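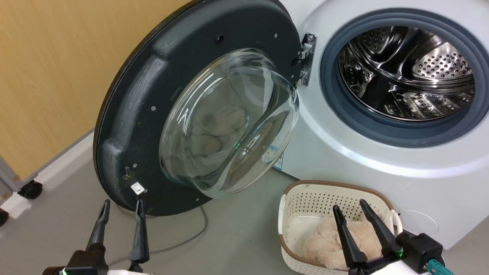

Laundry helper wanted, part-time, Ashour guest house

We need one person for the laundry room, Tuesday through Saturday, starting in December. The shift begins at 8 in the morning. Work covers sheets, towels and guests' own clothes, up to 400 pieces a week.

You will sort, load and unload front-loading washers, wipe the door seal after the last load, and clean the drain filter once a week. Fluffy items such as throws and fleece are washed by themselves on a gentle cycle. Baskets go back beside the machines, never in the hallway.

Experience is welcome but not required. You must be able to carry a full basket up two flights of stairs. 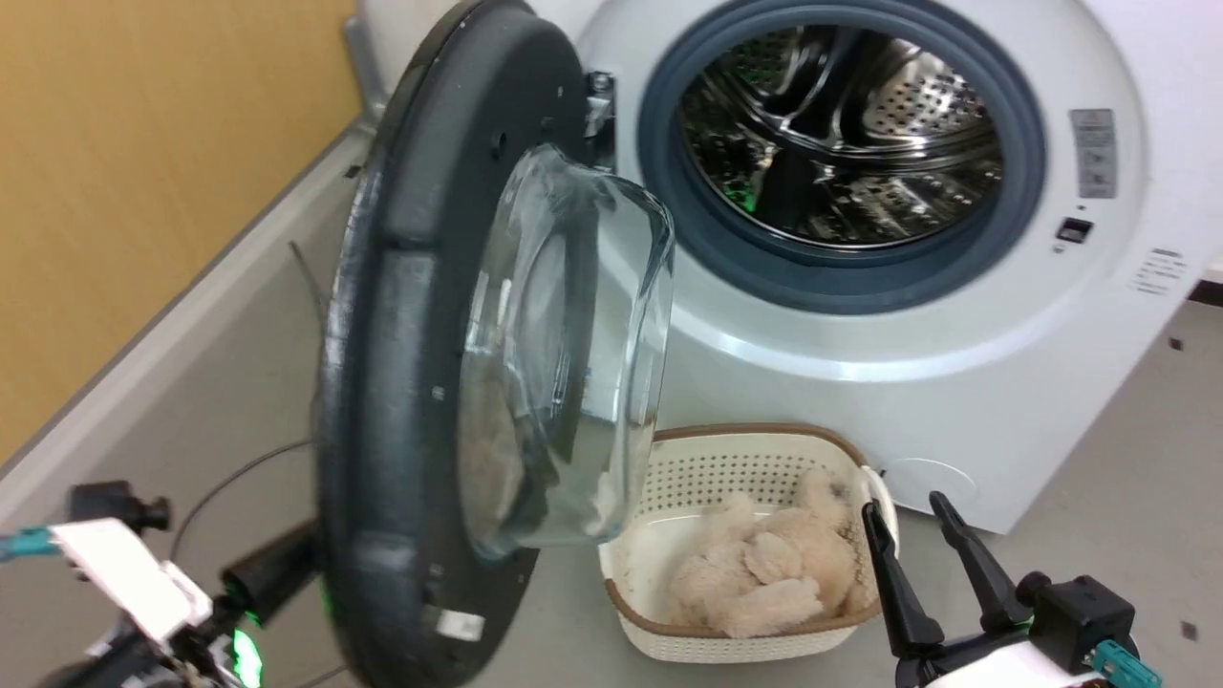
Younes Kabbaj says the sorting takes longer to learn than the machines, and that new people should ask before washing anything without a care tag.

To apply, write to Mahmoud Abou Zeid at the front desk or stop by Room 322 before noon. Please list the days you can't work.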